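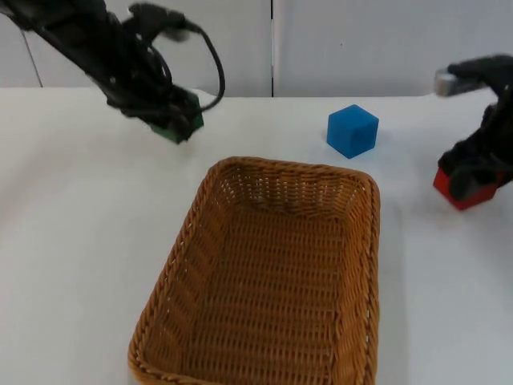 Issue 60, page 2

Small blocks, low basket

Wicker with low sloping sides, best thing for toy cubes. You can see what's in there without tipping the lot out. Deep tubs -- no. The red one's always at the bottom.

Crumbs get into the weave. Turn it over, tap the base, then a dry paintbrush round the braided rim. Don't soak wicker, it goes out of shape and takes ages to dry.

Foamy blocks: warm water, drop of washing-up liquid, squeeze, leave on a towel overnight. Not the radiator. Blue can leave a mark on a white table if its put down damp, so wipe that striaght away.

Tidying up -- one colour at a time, green first, then red, then blue. Goes quicker with little ones. Tip from Muireann Kinsella, who does it before tea every night.

Next page: jam jar lids that won't budge.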